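Naltari Sheepdog

Print this article | E-mail this article

The Naltari Sheepdog is a medium-sized herding dog developed in the Naltari valley, a district of high summer pasture and narrow winter farms. It is a working breed with a rough double coat, a long level back and a low, steady style of driving stock. In older writing the dog appears as the Naltari Drover or simply as the valley dog. The present name was adopted when the first breed register was opened, and it is the only one now accepted by the breed club.

Origin

The early history of the breed is poorly recorded. Farm accounts from the valley mention dogs kept for moving sheep between the river meadows and the upper grazing, but they seldom describe them. The most common view is that the Naltari Sheepdog descends from two older local types. One was a heavy, slow dog used to guard flocks at night. The other was a lighter animal known as the Skela dog, after the pass of that name, which was used for the long drives to market in October.

The Skela dog no longer exists as a separate type. When the market road was closed to droving, shepherds had little use for a dog bred only for distance, and the remaining animals were crossed into farm stock. Many features of the modern breed are usually credited to this cross, among them the narrow foot, the long stride and the habit of working almost without barking.

A second theory holds that the breed owes its coat to dogs brought in by traveling wool buyers. No written evidence supports this claim. The coat is also found in several unrelated herding breeds from cold, wet country, and it may have developed in the valley without outside help.

Recognition and breed register

Interest in the valley dogs as a breed dates from the work of Áine Moynihan, a veterinarian and sheep breeder who traveled from farm to farm measuring dogs and copying down what their owners knew of their parentage. Her survey took in 204 adult dogs. She found that they varied widely in color and ear carriage but were very much alike in height, build and working style, and she argued that these last three points should form the basis of any standard.

The first written standard followed her advice closely. It gave most of its length to movement and temperament and allowed nearly all colors. A later revision, written by the breeder and judge known in the club's papers as Mac an tSaoi, added a fuller description of the head and introduced the rule against a curled tail. This revision was disputed for some years. Working breeders objected that a dog's tail had no bearing on its use, while exhibitors replied that a high curl was a sign of recent outcrossing. The rule remains in force, although a curled tail is now treated as a fault and no longer as a disqualification.

The register currently lists 2,346 dogs, living and dead. It is kept open, which means that an unregistered dog may be admitted if it passes a working test and is judged to be of correct type. Very few dogs enter by this route in any one year, but breeders regard it as a useful guard against inbreeding.

Appearance

Height: males 22 in. at the shoulder; females slightly less. Weight: females from 35 lb., males heavier in proportion.

The Naltari Sheepdog is longer than it is tall, with a deep chest, moderate bone and a firm, level topline. The skull is flat between the ears. The muzzle is a little shorter than the skull and tapers without becoming pointed. Eyes are oval and may be brown or amber; one or both eyes may be blue in merle dogs. Ears may be carried upright, half-dropped or fully dropped, and no preference is given to any of these in the ring.

The tail is set low and reaches at least to the hock. It is carried down when the dog is working and may rise level with the back when the dog is excited.

The outer coat is harsh, slightly wavy and of medium length. The undercoat is thick, soft and grayish in most dogs whatever the outer color. Black, gray, brown, fawn and merle are all seen, with or without white on the chest, feet and tail tip. Solid white is not accepted.

Two coat lengths were once described. The shorter, called the Skisier coat after the lower end of the valley, is now rare. Club judges are instructed to treat it as equal to the longer coat, and a small number of kennels continue to select for it.

Temperament and work

The breed drives stock from behind and to the side, moving at a trot with the head held level with the back. It does not crouch in the manner of strong-eyed sheepdogs, and it relies more on position than on stare. Most dogs work quietly. Barking at stock is thought a sign of poor nerve in a mature dog, though it is common and excusable in a young one.

With its own household the Naltari Sheepdog is affectionate but not demanding. It tends to be reserved with visitors and should not be shy or sharp. Puppies need regular and varied contact with people outside the family before the age of four months -- dogs raised on isolated farms without it can remain wary for life.

The breed learns quickly and is easily discouraged by harsh handling. Short lessons, given often, are recommended. A dog that is left without occupation may begin to herd children, bicycles or other pets, and this behavior is difficult to correct once it is established.

Health

The breed is considered sound. The conditions most often reported by owners are hip dysplasia, ear infections in dogs with fully dropped ears, and a sensitivity to certain drugs of the kind found in other herding dogs. Breeding stock should be screened for hip disease and given an eye examination before the first mating. Merle dogs should not be mated to one another, as some of the resulting puppies may be deaf or blind.

Care and housing

The coat sheds mud readily when dry and requires brushing once a week. During the spring molt, brushing every other day is advised. Bathing should be infrequent. Nails wear down naturally on dogs that work over stone, but they must be trimmed on dogs kept mainly on grass or indoors.

Naltari Sheepdogs adapt to indoor life if they are given adequate exercise. At least two long outings a day are needed, one of them off the lead where this is safe. Because of the heavy undercoat, many dogs prefer to sleep on a cool, hard surface and will ignore a padded bed in warm weather. Older dogs may have trouble keeping their footing on smooth flooring, and a mat with a non-slip backing should be placed wherever they turn or rise. Small household articles should be kept off the floor while a puppy is teething.
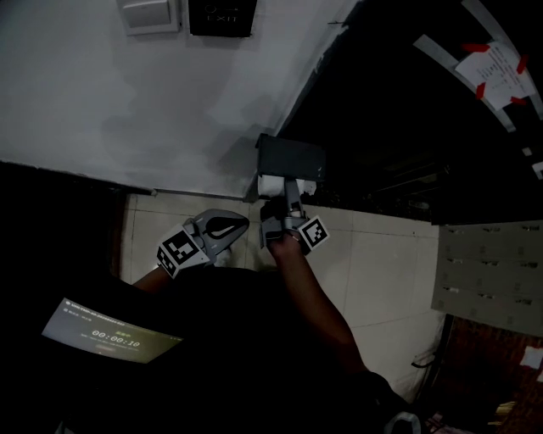 Beige floor tile at the base of a white wall.

Food should be divided into two meals. The breed gains weight easily when it is not working, and rations should be reduced in the off season. Fresh water must be available at all times.

Present status

The Naltari Sheepdog is uncommon outside its home district. Most litters are placed with farms through personal contact between breeders, and waiting lists are usual. The club holds a working trial and a small show each year on adjoining fields, and a dog must have taken part in the first to be eligible for the highest award in the second.

See also: Droving dogs; Merle coat color; Open registers

Last updated: 20 Jun 2026

Reader comments

hillfoot_farm: Good article, but I would question the part about barking. Our old bitch barked at rams until the day she retired and there was nothing wrong with her nerve.

Dorrie K.: Is the Skisier coat easier to look after? We have a small house and the molt on our present dog (long coat) is quite something.

hillfoot_farm: Dorrie, you will find just as much undercoat on the short ones. It is less trouble with burrs, though.

R. Penhale: The section on registration could say more about what the working test involves. I have a dog of unknown parents that looks right in every way except the tail.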